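Lulbridge Demonstration Lab
Search the help pages Search Clear
Category: Help > Demonstrators > Hand-held grippers

Frequently asked questions for new demonstrators

These answers cover sessions with the hand-held grippers at the Lulbridge site. If you have been booked for the remote control stations instead, read the section near the end first. Page maintained by Ayodele Ogunleye. Last revised August 15, 2023.

What will I be doing?

You show a task with your own hands while holding a gripper in each one. The grippers record what they see and how far the jaws are open. The recordings are used to train a two-armed robot to do the same task. You don't need to know how to program, and you won't be asked to work on the robot itself.

How long is a session?

A session is 36 recordings, called episodes. One episode is one run of the task from start to finish. People work at different speeds, so we book by episodes and let the time vary. You can stop between episodes whenever you need to.

Which tasks are running now?

The current set is called Sirivska and has four tasks. All of them use light household or sports items. New people start with shuttlecocks into a bin. It's a simple pick and place, but the shape of the shuttlecock makes it good practice.

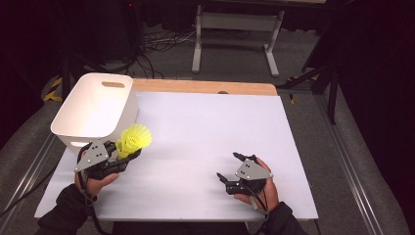

Shuttlecock task: one gripper at the bin, the other open.

Do I have to use both hands?

Hold both grippers for the whole episode, even if only one is moving. The robot has two arms and the recording needs a position for each of them at every moment. Keep the idle gripper over the board with its jaws open. Don't rest it in your lap or let it hang beside the table.

I'm left-handed. Does that matter?

No. Your task sheet says which side the bin goes on and which hand picks. We switch sides between sheets, so everyone ends up working with the weaker hand for part of a session.

What should I wear?

Long, plain, dark sleeves that fit close at the wrist. Take off watches, rings and bracelets. There are spare black tops in the cabinet by the sign-in desk if you come in something else.

How fast should I move?

Slower than you would with bare fingers. The robot can't follow a quick flick of the wrist, and fast moves blur the video. Close the jaws, wait a moment, lift, carry, lower, open. If you catch yourself tossing the item into the bin, slow down.

Where should I grip a shuttlecock?

Most questions at the desk are about this one. The skirt is an open plastic lattice and it bends, so a grip out near the rim tends to slip or twist when you lift. Aim for the narrow end and close the two fingers just under the head, with the skirt fanned out to one side. Check that the head is clear of the fingers before you carry. A grip on the skirt is allowed if the shuttlecock has landed at an angle you can't reach any other way, but don't make a habit of it.
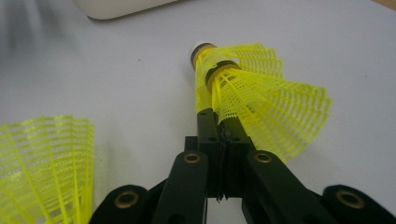
Episodes are checked by Daiane Fontes and Cleiton Marinho, usually the day after they are recorded. They look at the view from each gripper as well as the view from above. In the gripper's own view the part that matters most is the space between the fingers and just past them. A skirt that hangs over the fingers, as it can when the head is pointing up, is fine as long as the reviewer can still tell where the fingers close. A second shuttlecock at the side of the picture is fine too. Your thumb in front of the lens is not.

What if I drop something?

If it lands on the board, pick it up with the gripper and carry on. We keep those episodes, and the robot learns from the recovery. If it goes on the floor, press the foot switch to end the episode and mark it "floor" on your sheet. Don't reach down with the grippers in your hands. The cables will catch.

Can I fix something with my bare fingers?

Not during an episode. End it, put the grippers down, fix what needs fixing and start a new one.

The jaws feel stiff, or one side closes late. What do I do?

Stop and tell Fouad Belhaj. Don't tighten or loosen any screws yourself. He will swap the gripper and check it. Write the number of the last good episode on your sheet.

How is this different from remote control?

At the Ornon stations you sit at a pair of control arms and the robot copies you live. You feel less of what the jaws are touching, and there is a short delay. Remote control is used for tasks where we need the robot's own motion on record. You need to finish 432 accepted hand-held episodes before you can book Ornon training.

How many episodes does a task need?

The target for the shuttlecock task is 696 accepted episodes. Rejected ones don't count toward it, but you are paid for them.

Am I recorded?

Your hands and sleeves are, and sometimes part of your torso. No sound is kept. If your face gets into a recording, tell the desk and that episode will be deleted.

Who do I contact about bookings or pay?

Bookings go through the sign-in desk. For pay, write to Gilmar Aguiar and include your session number.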